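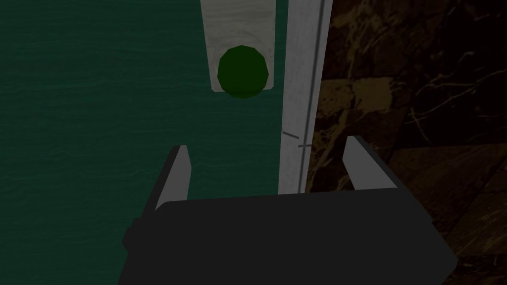 Green door with a round knob on a pale backplate.

Rehearsal rights and cast size for a youth musical
Posted by Rawan Yammine in Community Stage Help

Our after-school program, Gruvine Youth Players, intends to present a licensed one-act musical in April. The script lists 19 speaking roles, and we expect a larger group of students than that. We would like to know whether parts may be divided between performers, and whether a short song may be left out to keep the running time suitable for younger audiences. The license has been requested but has not yet been issued. We would also welcome advice on double casting the two leads.

Vilgot Sundqvist
Any change to the script or score requires written permission from the licensing house. This includes the removal of a song, even a short one. Please submit the request together with your application and state the exact pages affected. Dividing a chorus part among several students is commonly allowed, but dividing a named role is often treated as a change. The agreement you receive will govern in either case. Do not begin rehearsing a cut version before the reply arrives.

Jihad Bataineh
We left out a song in 2018 and had no trouble. I would not worry too much.

Firouzeh Daneshvar
I would respectfully advise against relying on the previous reply. A production may be withdrawn if the terms are not followed, and families will already have purchased tickets.

On double casting, the Jalton Children's Theater assigns two full casts and gives each the same number of performances. Both casts attend all music rehearsals, and blocking is taught to them together. Each needs its own dress rehearsal, so the stage should be reserved early. Programs must show clearly which cast appears at which performance. Students who are not playing a lead on a given night join the ensemble.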